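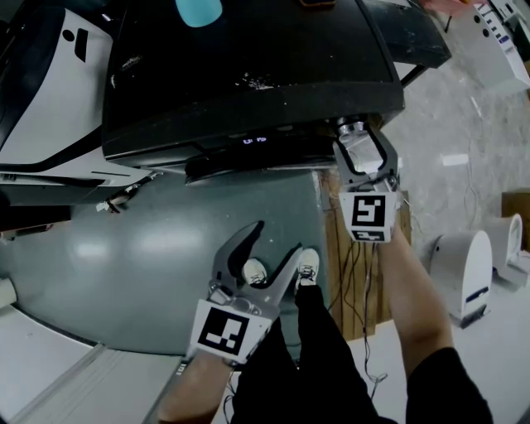
Budgeting for handheld grippers before the arm: what to leave room for?

Forum: Small Shop Automation > Buying and Planning

benchrest_lou
Original poster

We're a small repair and refurb shop in Sterdale and I have to turn in an equipment plan by December. The long-term idea is one Strand arm at the teardown bench. Before that, I want to buy handheld grippers so our own people can record the work as they do it now: gripping fittings, turning parts, reaching under housings.

Where I am so far:

Handheld grippers, one pair, from Pidadel. Quote in hand.
Spare finger set, $59.
Recording computer, we have one that will do.
Software, Calludow, billed monthly.
Arm, next budget year, not priced yet.

What I don't have is a good number for everything else. I've put down $300 as a line called "misc" and my boss has already circled it. What goes in there? And is it right to buy the grippers first, or should I hold the money and put it toward the arm?

The fingers are the part I worry about most. A lot of our work is round metal fittings at the bottom edge of a machine, and you have to push up from underneath to get to them. The gray fingers will close on a fitting like that but I don't know how long they last doing it every day.

tallow_creek

Grippers first. The arm is the big check and you'll write a better spec for it after you've done the job with the grippers for a while. You will find out which tasks need a wide opening and which ones don't. We changed our minds on the arm's reach after a month of handheld work.

On misc: split it up before you turn it in. Nobody approves a line called misc. Cables, cable clips, replacement markers, padding, a case. Same total, different result.

dockside_ray

I'll disagree with the above. If the arm isn't approved, you could end up with a pair of grippers and a monthly software bill and nothing to run the recordings on. I've watched that happen at a place I used to work. The arm got pushed to the next year, then the year after, and the grippers sat in a drawer.

Get the arm priced now, even if it's only a written estimate from Strand. Put both in the same plan. If they say no to the arm, they should be saying no to the grippers too.

benchrest_lou
Original poster

That's fair. I asked Strand for an estimate and was told they want a site visit first. I can ask again. I don't think my boss will sign for both together though, the total would scare him off.

tallow_creek

Then put the arm in as a planned item with a range. I still wouldn't tie them together. Recording your own tasks has some use without an arm. We found a bench height problem that way.

dockside_ray

You can find a bench height problem with a tape measure.

pinch_valve

On finger life, I run the same style of Pidadel fingers, the curved ones with dark pads on the inside. The pads go before the fingers do. Clamping on smooth round metal is easy on them. Threads and cut edges chew them up. Ask whether the pads are sold separately from the finger set. When I bought mine the answer depended on who picked up the phone.

I would buy two spare sets up front and not one. Shipping was slow for us and work stopped while we waited.

benchrest_lou
Original poster

Two sets it is, I'll change the line. I'll ask about the pads in writing.

gantry_moth

Look at your markers. The white blocks with the black and white pattern stick out from the gripper, and they're the first thing to hit the machine when you go in under something low. A chipped or greasy pattern means lost tracking, and then you're doing the take over. I'd want spares for both hands on the order. Ask if they'll give you the print file so you can make your own. Some sellers will, some won't, and it's easier to get a yes before they have your money.

Also the cables. Thin black cables hanging down next to a cabinet will catch on a corner sooner or later. Budget for replacements and something to tie them along the forearm. It's a small amount of money but put it on the list.

old_feedrate

Nobody has said floor space so I will. From the picture at the top, there are cables on the concrete and machines and parts standing around the work. That's what most shops look like, mine included, and it's fine for somebody with two feet and good eyes. Your arm will need a base, a clear area around it and probably guarding, depending on what your safety person says. Clearing the floor costs money too. Shelving, moving power drops, labor. In our plan it was left out and it came out of the tooling money.

If you want to know what the arm really costs, that belongs in the arm line.

benchrest_lou
Original poster

I hadn't thought about the floor at all. Would you put it in this year or next?

old_feedrate

This year if you can. Shelving is easy to get approved and you get the use of it right away. Power drops can wait until Strand has done the visit and you know where the base goes.

dockside_ray

Agree with old_feedrate on that one. Shelving is the only thing in this thread I'd buy today.

kettle_and_cam

Question on the Calludow part. Is that per seat or per machine? We were quoted per seat and then found that anyone reviewing the recordings also counted as a seat. Two people recording turned into a much bigger bill once the reviewers were added. Get it spelled out.

Also check what happens to your recordings if you stop paying. You want to be able to export everything in a format something else can open. I would not sign without that in the agreement.

benchrest_lou
Original poster

Per seat on my quote. It says "active users" and doesn't define it. I'll ask them.

Does anyone do month to month with them and pause between projects?

kettle_and_cam

We tried. Pausing was allowed but storage was still billed. Not a lot. Ask about that too while you're at it.

gantry_moth

One more for the plan: time. Somebody has to hold those grippers, and while they do it they're slower than with bare hands. Early on, a lot slower. If the work you record is also work you're trying to ship, then production takes a hit and your boss will notice it before he notices anything else. Put some labor hours in the plan for practice on scrap machines.

tallow_creek

Seconding the practice hours. It's also hard on the wrists when you're pushing up from underneath. Trade off people during the day. We do it in the mornings and stop at lunch.

dockside_ray

And there's the real cost of "grippers first." Labor hours with nothing to show until the arm comes. I'm not trying to kill the project. I just think the plan should say it out loud, with a date by which the arm gets decided. No decision by that date, cancel the software and sell the grippers.

tallow_creek

A decision date I can live with.

benchrest_lou
Original poster

OK, here is the revised list. Tell me what's still wrong with it.

Gripper pair, Pidadel.
Spare finger sets, now two, at $59 each. Pads separate if they'll sell them.
Spare markers for both hands, print file requested.
Cables, ties, case. Coming out of the old $300 line, which no longer says misc.
Calludow, per seat, with "active users" defined and export in the agreement.
Practice hours on scrap units.
Shelving for the floor by the bench.
Arm, planned item with a range, decision date to be set after the Strand visit.

I took the power drops out and moved them under the arm.

pinch_valve

Add sales tax and shipping. The finger price on the quote is usually before both.

old_feedrate

Does the Strand visit cost anything? Some outfits charge for it and credit it back if you buy.

benchrest_lou
Original poster

Don't know. Calling them this afternoon.

kettle_and_cam

Who is doing the reviewing of the recordings? That's labor too and I don't see it on there.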